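4.2 What changed at the benches

By July the two-arm cell at Maes had been part of the daily work for long enough that people had stopped talking about it as a visitor. Our first round of interviews had been full of guesses: who would lose hours, who would end up cleaning up after it, whether it would be slower than a student with a summer job. In the second round, the talk was much more practical, and for us far more exciting. People wanted to tell us about buckets, cables and handles.

Maes tests and repacks small goods for toy and hobby sellers. Much of the work is wet work. Bath toys and pond sets have to be put in water, taken out again, drained and sorted, and before the cell arrived all of it was done by hand at the long tables. Wilma Stevens, who had done this work longest of the people we spoke to, put it in terms of her hands: "You do it all winter and your skin splits. I never minded the job. I minded the water." She still works the wet tables, but her part has moved. She sets out the trays, picks the tool for the arms, runs the first few pieces of each new batch by driving the arms herself, and decides when the cell is ready to carry on under the Skultar controller.

That third task is the one we had underrated. Driving the arms through a new batch is skilled work, and it draws on things the workers already knew. With floating toys, the hard part is that they move away as soon as anything touches the water near them. Wilma and her colleague Cường Hồ both came up with the same answer without talking to each other – give one arm the net and leave the other free to work over the tray. Neither way of working was in the Flulludon training notes. Both were in use at the cell within 4 shifts, and the notes have now been rewritten around them.
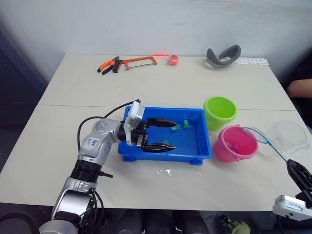

Figure 3. Two-arm cell during work with floating toys. The left gripper is open over the tray; the right gripper holds the handle of the net.

The layout in Figure 3 also says something about how the work is shared. The tray and buckets are ordinary plastic ones, and the net is a small hand net. Early in the project the engineering side wanted molded holders for everything, with fixed positions on the table. The workers argued for keeping things they could swap in a moment, and they won. Riet De Graaf, the shift lead, told us that this was the point at which she began to trust the project: "If a bucket cracks I get another bucket. I don't need to call anyone." We heard versions of this from nearly 40 people over the two rounds, and it was the most common positive remark in the whole set.

There were losses too, and we want to give them proper room. The long tables used to be social. Four or five people stood elbow to elbow and talked through the shift, and a newcomer learned the job by listening. With the cell running, 2 people share the area, and one of them is usually watching the arms. Floor Verhoeven, who joined after the change, said she had learned the controls quickly but had to go looking for people to ask about the goods themselves, such as which seams leak. Riet has since moved the repair shelf next to the wet tables so that there are more reasons to pass by. It helps, though the older workers say it is still quieter than it was.

Spills remain a human task. Water gets onto the tables with the arms as it did without them, and a cloth is still the best tool we know of. We had expected complaints on this point and heard very few. Most people treated wiping down as a useful break from the screen, and several used it to check the cables and grippers while they were there.

Pay was the open question when we finished. Driving the arms through a new batch is listed as "operation" in the job grades at Maes, the same grade as loading a pallet wrapper. Everyone we spoke to who does it thinks this is wrong, and so do we. What they are doing is closer to teaching. At Gonard, the second site in our study, the same task was given its own grade before the arms were switched on, and we turn to that case in Section 4.3.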